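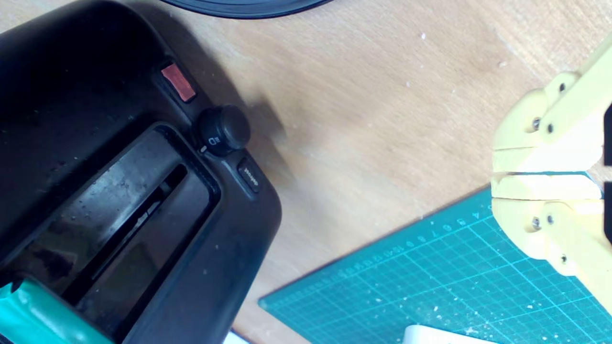 Lurine two-finger gripper, benchtop kit
Made by Makori Bench Automation, Limthorpe

£763 excluding VAT
In stock. Orders placed on a Saturday are admired until the office opens.

Overview

The Lurine is a small electric gripper for people who want a robot arm to deal with the kit already on the bench: a label printer, a cutting mat, parts trays, the tape dispenser everyone quarrels over. It picks up light things, holds them and lets go of them when told. If you need to lift an engine block, we wish you well and can recommend a different sort of website.

The fingers are 3D printed in pale yellow plastic, with blunt, flat tips and three screws in each. You can take a worn one off with an ordinary screwdriver and fit another. We do sell them in other colours, but yellow is what we have most of, and it shows up nicely against a black printer or a teal mat when you are trying to work out over a video call why the arm has stopped.

What you get for the money

Gripper body with motor and control board
One pair of yellow fingers, fitted
One spare pair, in a bag
Troston mounting plate and bolts
Cable, 2 metres
Printed setup guide, including the page about which way round the plate goes

What you don't get for the money

The robot arm
A power supply (£500 would be a scandalous price for one, so please stop paying it elsewhere; ask us what fits)
A computer
Somebody to set it up, although see Installation

What it will and won't do

Rated load is 200 grams, held at the tips. Customers do write in to say they have lifted more. We are pleased for them and the rating is still 200 grams.

Picking up cut labels: fine, if they are on their backing. A loose sticky label will attach itself to the finger and stay there for the rest of its career.

Pressing a feed button: yes, with the fingers closed. Go in straight and slowly, and hold the printer down with something. A light desktop printer will otherwise slide off across the bench ahead of the arm, and the arm will follow it.

Turning a knob: sometimes. A round knob that stands well clear of the casing gives the tips something to hold, but the wrist of your arm has to do the turning, so check how far it goes before you promise anything to your manager.

Fishing scraps off a cutting mat: larger offcuts, yes. For crumbs and tiny flecks you want a brush, which costs very little and has no firmware.

Budgeting for the whole job

Most of the calls we take about cost come from people who have been given a figure for "the robot" by someone who has since gone on holiday. The gripper is the cheap bit. Before you put a number in front of anyone, add up the following.

The arm. Buy or borrow this first. Our plate fits the arms on the Troston list, which is kept on the downloads page. If yours isn't on it, send us a drawing of the flange and we'll tell you whether an adaptor is possible. An adaptor adds to the price and usually to the swearing.

Fixtures. Anything the arm visits needs to be in the same place tomorrow. Printers, mats and trays all need stops or clamps. A cutting mat with a printed grid is handy for laying things out, and can be replaced when somebody has cut through the bit you cared about.

Spare fingers. They are consumables. Put them in the budget under consumables, and nobody in purchasing will ask to see a business case every time one wears out.

Your own hours. Teaching positions takes longer than the demonstration video suggests. Ours is edited as well.

Shabani Mabula in our sales office will go through a draft budget with you over the phone at no charge. He will ask what the arm is going to do between jobs. It helps to have an answer.

Installation

The gripper bolts on in a morning if the arm is already up and moving. We will visit within reach of Limthorpe for a fixed £500, covering fitting, a first program and an afternoon of your staff asking Eirlys Beddoe questions. She prefers to be told beforehand what the job is. "Sort of labels" has been tried.

Further afield we do it by video, and you will need someone on site with a screwdriver and steady hands for the camera.

Safety

The grip is light, but the arm behind it may not be. Do your risk assessment on the arm, gripper and load together, and keep your hands out while it is running.

Lead times and returns

Kits in yellow go out the next working day. Other finger colours are printed to order and currently run into May. Unused kits can come back in their original box. Used ones can too, with a conversation first. We can't take back fingers that have been drilled, filed or improved.

Accessories

Spare fingers, pair
Soft tip covers, pack
Longer cable
Troston adaptor blank, undrilled
Blank fingers for people who intend to drill, file or improve them

Quotations are valid for the calendar month in which they're sent. If your finance department needs a longer one, say so when you ask and we'll write it that way.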